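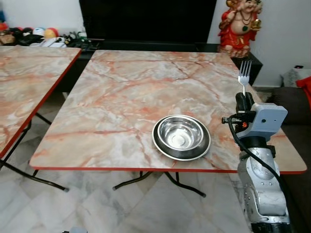 Household Furniture Section, Disdale Reference Encyclopedia

Folding table

A folding table is a table whose legs or frame collapse against the underside of the top, so that it can be carried flat and stored upright. It is used for meals, hobbies, market stalls and extra seating at gatherings, and in small homes often serves as the main dining table.

Construction

The common domestic pattern has a square top on a black metal frame. The legs are bent from tube and spread outward at the floor, where each ends in a small foot. Tops are usually flat panels with a printed and sealed surface. Marble patterns are popular, in cream and grey grounds with pink or orange veining, and the perimeter is finished with a thin band, sometimes in a contrasting colour such as red. The band covers the raw edge of the panel and is normally the first part to lift with wear.

Use at meals

A square top seats two people comfortably and four at a pinch. Where more places are needed, a second table of the same pattern is set up nearby or pushed against the first.
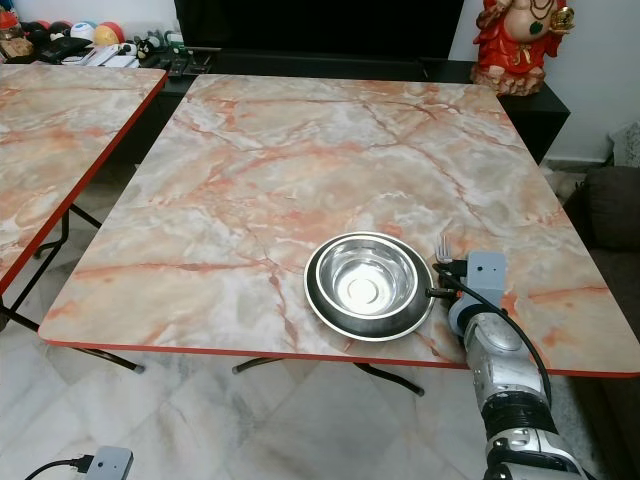

Matching height matters more than matching colour, as a step of even 5 millimetres will tip a glass. Stainless steel bowls and cutlery are often favoured on these tables because they are light and easily cleared. Hot cookware should be placed on a trivet, as glossy finishes can cloud or blister.

Regional names

In Mesterham the square form is known as a card table whatever its use. Catalogues of the Molefe furniture works listed it as an occasional table for around 20 years.

Care

Tops are wiped with a damp cloth and mild detergent. Hinges benefit from a drop of light oil every March or so.

See also: Trestle table; Drop-leaf table; Drorkamus hinge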